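Home | Projects | Reports | People | Contact

Desk and Vanity Project: spring progress report

Tuesday, April 27, 2021 · 3 min read

Hi Diệp,

You asked for something you could read over lunch, so I've kept the spreadsheets out of it (they're in the shared folder if you get the urge). Short version: we're on schedule, we're a bit under budget, and I have strong feelings about pencil cups now!

As you know, the Drundine money was for working out how small things should be stored on a shared table, the kind where somebody does homework at one end and somebody else gets ready for work at the other. Pencils, pens, brushes, all the skinny stuff that rolls off and ends up under the radiator. We've spent $2,062 so far and have $996 left, and most of what's left is already spoken for by the second batch of organizers from Dotex.

The big change since October is that we moved everything onto the white table. The old one was so busy with stains and stickers that you couldn't see a thing on it, and the clear boxes pretty much disappeared. On white they still sort of disappear, but in a nice way, and I've come around to them completely. We're starting with a clear acrylic organizer with one divider down the middle, and pencils are the first thing we try with it. 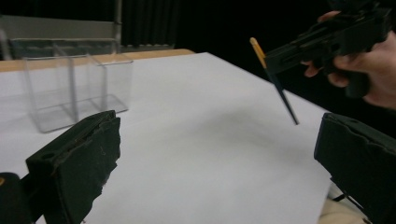

What we've learned about dividers

One divider is plenty. I went in wanting lots of little slots, and Yến talked me into trying the plain two-part box first, and she was right (I've told her so, twice). With two sections people just decide "writing things here, face things there" and get on with their day. With the six-slot one from Flaliline they stood there thinking about it, and then put the pencil down on the table. We have 665 put-aways in the log now, and the two-part box is the one I'd buy with my own money.

Where it gets fussy is makeup brushes. A pencil doesn't mind which way up it goes. A brush really does, and if you drop one in bristles down you've squashed the part you paid for. So we've been doing brushes handle down, bristles up, every time, and I'd like that printed on the card that goes in the box. The fluffy rounded ones need elbow room at the top too, which I hadn't thought about at all when I wrote the proposal.
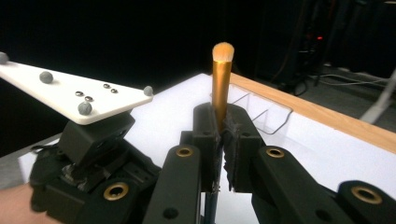
Trinh would rather see the brushes get a taller box of their own, and told me that sharing with pencils means graphite dust on the bristles sooner or later, however careful everybody is.

Fair point, and I don't have a good answer yet. I've asked Dotex for a price on a taller version and should hear back soon. If it comes in too high we'll stay with the shared box and put a removable liner on the pencil side.

Still to do: the card wording, the last 3 home visits, and the liner test if we need it. Could you let me know whether the leftover money can go toward the taller box? I'd need a yes before I order anything.

Thanks for being so patient with my invoices!

Huệ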